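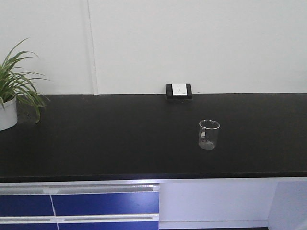 Home | Grippers | Pads & Fingers | Controllers | Support | Contact

Vasedon parallel gripper – lab glass kit

For small beakers, stirring rods, round-bottom flasks. Bolts to the Seler wrist plate, no adapter. Ships with ribbed pads fitted, flat pads in the bag.

Weight with pads: 688 g. Old Ghauri unit was over 700, so check your payload settings when you swap.

Bench trial 6/26/25, Hnat Dovhaniuk running the arm. Same glassware for both grippers, same bins, same speed. Ribbed pads held thin rods better than flat. Flat pads OK on beaker rims, slid on wet glass.
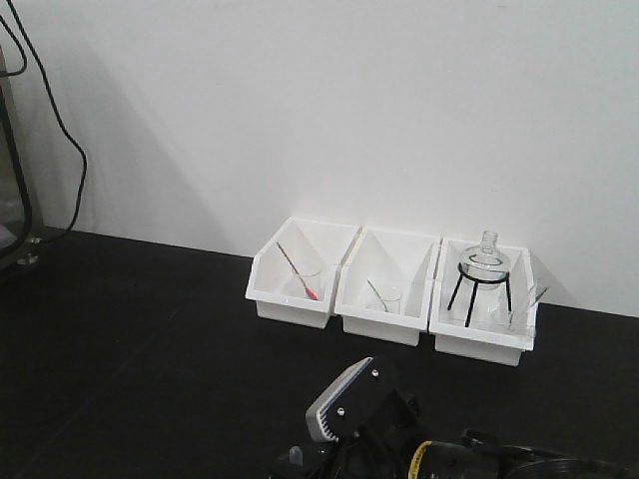 Rods leaning in a beaker are the hard case – come in low and slow, close to half force first. Flasks go by the neck only. Do not sqeeze the bulb.

Controller: Vumura, firmware from May or later. Earlier ones drop the force limit after an e-stop. Cable sold seperately, 3 m.

Spare pads in sets of 3 pairs. Clean with alcohol, no acetone.

Fit questions to Tomás Madigan, send arm model and a photo of your wrist plate. Ghauri pads do not fit, different screw spacing.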